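Drinks in the Shared Kitchen: Your Questions
Destimthorpe House, ground floor. Last updated 2020-01-06

Most of these came in on the back of an envelope. Please keep using the envelope. 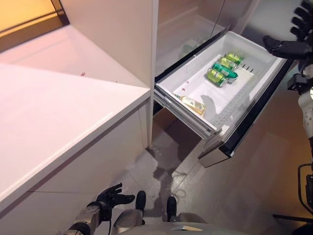
Can I put cans in the freezer drawer?
For 15 minutes, yes, with a timer on your phone and you somewhere in the building. Overnight, no. We did overnight in November and Normunds is still finding cola on the rails.

What about bottles?
Same 15 minutes. Lay them on their side so the drawer can close over them. If the cap is loose, drink it now and spare us all.

Is there a correct place to put them?
Along one side, in a row. The rest of the drawer is for food, a concept Ülle has asked me to repeat.

Why not just use the fridge upstairs section like a normal person?
You should! It gets a drink perfectly cold in an afternoon. The drawer is for people who have only just remembered they have guests.

The drawer won't shut. What now?
Don't lean on it. Pull it all the way out, see what has rolled to the back, move it, and push from the middle. If it still sticks, tell Piret, who owns the screwdriver.

A can has burst. Who do I tell?
Unplug nothing. Lift out the food, wipe the bin with warm water and a little dish soap, dry it, and put the food back. Then tell whoever owned the ice cream.

May I drink somebody else's?
No. Lamai writes her initials on the bottom, so you will find out only once it's in your hand.

Where do empties go?
Rinsed, in the blue tub by the back door. The counter is not a halfway house for empties. It also shows every sticky ring, so wipe as you go.

How many can I keep in there at once?
Four, cans and bottles together. Peiyu asked for six and we had a meeting - it's four.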